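15 Feb 2018

Woke before the alarm with the marmalade on my mind. The Sevilles have been in the cold cupboard since the weekend and two had started to go soft at the stalk end, so it had to be today or not at all. Put the radio on low, found the big pan under the roasting tins and cut the fruit in half on the old board. I used to shred the peel raw. Last year I boiled the oranges whole first and the peel cut like butter, but the house smelled of wet dog for two days and the jelly came out brown. Back to raw peel this time.

It takes a long while. My right thumb has a split in it from the cold weather and the juice found it straight away. I put a plaster on, which floated off, and then another, and then gave up and wore a rubber glove on that hand. Pips and pith into the muslin, tied with kitchen string, and everything left to soak in the pan with a tea towel over it. The recipe card says overnight. I gave it until after lunch.

Sugar was the next trouble. I was sure there were two bags and there was one, with 500 grams gone out of it, so I walked down to Fudine for more. They had plain granulated and nothing else. Preserving sugar is meant to give less scum, but I have never been able to tell the difference and it costs nearly twice as much. Bought the granulated, a lemon and some wax discs, and paid with the change from the blue jug. It had been raining and the steps by the chapel were slippery, so I came home the long way past Sorensen Road. They have taken down the hoarding at the corner and you can see right through to the allotments now.

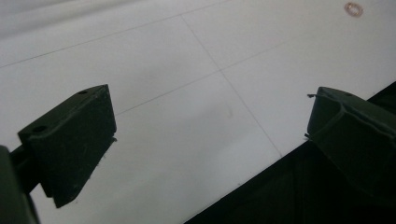
Started the pan at two. It simmered with the lid half on until the peel would squash between finger and thumb, and then I lifted the muslin out onto a plate to cool. Squeezing the bag is the part I dislike. It is slimy and you have to keep going past the point where you think it is empty, but that is where the set comes from and I have had enough runny years to know it. Warmed the sugar in a low oven, tipped it in and stirred until I could no longer feel any grit on the bottom.

Then the boil. I put saucers in the freezer for testing and forgot how few saucers we have left, so the last test was done on the lid of a butter dish. First test at 20 minutes — nothing, it ran like syrup. Second test five minutes later, the same. By 30 minutes there was a skin that wrinkled when I pushed it, not much, but I took the pan off because I would sooner have it loose than like toffee. A lump of butter for the scum. Left it to stand so the peel wouldn't float, which I always forget, and which is why every jar in the October box of green tomato has all its bits at the top.

Jars were a muddle as usual. The nice ones with clip tops have perished seals and I threw the rubber away without writing down the size. Kornex used to sell replacements in the ironmonger's but the rack has gone. So it was old honey and mustard jars, washed, and dried in the oven after the sugar came out. One still smells faintly of mustard. I marked the lid with a cross and we can eat that one ourselves.

Rang Yeshi Feyisa while it was standing, to ask if I should have used more lemon.
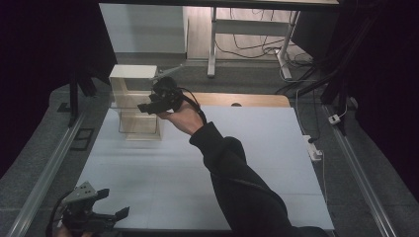 Yeshi said it was too late to be asking that now, and that the lemon hardly matters with Sevilles as long as the pips are in. The thing that goes wrong is potting too hot. Yeshi gives it a quarter of an hour and one stir, then fills right to the neck, and had a whole batch go mouldy one spring from leaving a gap under the lid. I was told to stop fiddling with saucers as well and buy a thermometer. I said I had one once and it went in the washing-up bowl.

Filled them to the neck. The ladle is too wide for the honey jars and there was a good deal on the worktop, which I scraped up and had on toast standing at the cooker. Bitter, a bit sharp at the end, the peel cut thicker on one side of the batch than the other from when I changed knives. I like it better than last year's.

Wax discs on, lids on. The pan is soaking. Wrote the labels after supper with the pen from the Fimenex calendar, and it smudges, so I shall have to do them again in pencil. Must remember to take a jar next door and to ask for the empty back. Bins tomorrow.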